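Surus: o nosso simulador de cozinhas para treinar braços robóticos já está disponível

Abril foi um mês comprido aqui na Nesteck, mas chegámos ao fim dele com uma coisa para mostrar. Chama-se Surus e é um pacote de cozinhas simuladas para quem treina e testa braços robóticos com pinça. Andei a chateá-los a todos com este lançamento desde o inverno, por isso deixem-me contar como deve ser!

O Surus traz 8 plantas de cozinha, 600 objetos e 3761 combinações prontas de bancadas, chãos, armários e luz. Cada equipa escolhe a planta, coloca o seu robô lá dentro e põe-no a trabalhar. Se quiserem trocar o mármore por madeira a meio de uma série de testes, troca-se numa linha do ficheiro de configuração (eu consegui à primeira, e não sou programador).

A ideia partiu do Stepan Zinchenko, que dirige o desenvolvimento. "Tínhamos políticas que funcionavam lindamente numa mesa branca e se perdiam assim que a bancada tinha veios", conta ele. "Quisemos superfícies com padrão a sério, sombras no chão e utensílios deixados nos cantos, como em qualquer casa."

A câmara virtual pode ficar fixa na sala ou ir montada junto à pinça, e é esta segunda opção que a maioria dos nossos clientes de teste acabou por usar. A Tymoshchuk, que experimentou a versão preliminar, pediu-nos texturas de chão mais variadas, e foi daí que nasceu a coleção de parquets. Eu gosto sobretudo dos tons alaranjados — gosto pessoal, admito.
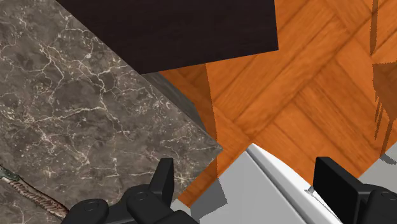 Imagem: Nesteck / Surus, cena gerada por computador

A vista junto à pinça mostra os dois dedos pretos, abertos, com a bancada de mármore cinzento de um lado e o parquet do outro. No canto da bancada ficou um utensílio fino, de ponta verde-escura, daqueles que obrigam a pensar bem no ângulo de aproximação.

O pacote base custa 158 euros por mês e por posto de trabalho, com atualizações incluídas. As universidades podem pedir condições próprias, e a distribuição fora de Portugal fica a cargo da Ivitz. Para demonstrações, falem com o Kieran Lambert, do nosso apoio comercial, através do formulário de contacto do site. Ele responde depressa e tem muita paciência para perguntas sobre placas gráficas!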